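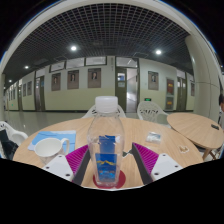 **yiran_lei** - 23 Jun 2018

So our break area is getting the automation treatment, and I want to hear from anyone who has been through it. I work front of house at Plakdale, 46 seats, and management wants table clearing handed over to a machine by September. My first thought was that the bottles will be fine. A water bottle standing up on its red coaster with a gripper finger on each side, sure, I believe in that. It's the mug next to it, sitting half on a paper napkin, that I wonder about. And the little clear packet! I pick those up without thinking.

**zfan94**

We had this at Skutach. I carried trays for years and now I mostly wipe and restock. My wrists are better. My hours aren't - they took 2 shifts a week off me and called it flexibility.

**Veronika H.**

@zfan94 sorry about the hours, but that's a scheduling decision and you can't pin it on the machine. At Divel we got it in writing first that no one loses shifts in the first year. Yiran, ask for that NOW, before anything is ordered.

**zfan94**

Easy to say when you have a manager who signs things. Ours bought the system and then told us.

**tobiloba_f**

Napkins were our big headache at Hou. Anything flat and thin, we still do by hand, so I end up going around to the same tables anyway. I don't mind it, I get to talk to people (the regulars like it too). But whoever says it saves a full job per room hasn't worked the room.

**yiran_lei**

Thanks all, this helps a lot. Veronika, could you message me the wording you used? I have a meeting with Aiguo Wan coming up and I'd like to bring something on paper.

**Veronika H.**

Sent - check your inbox.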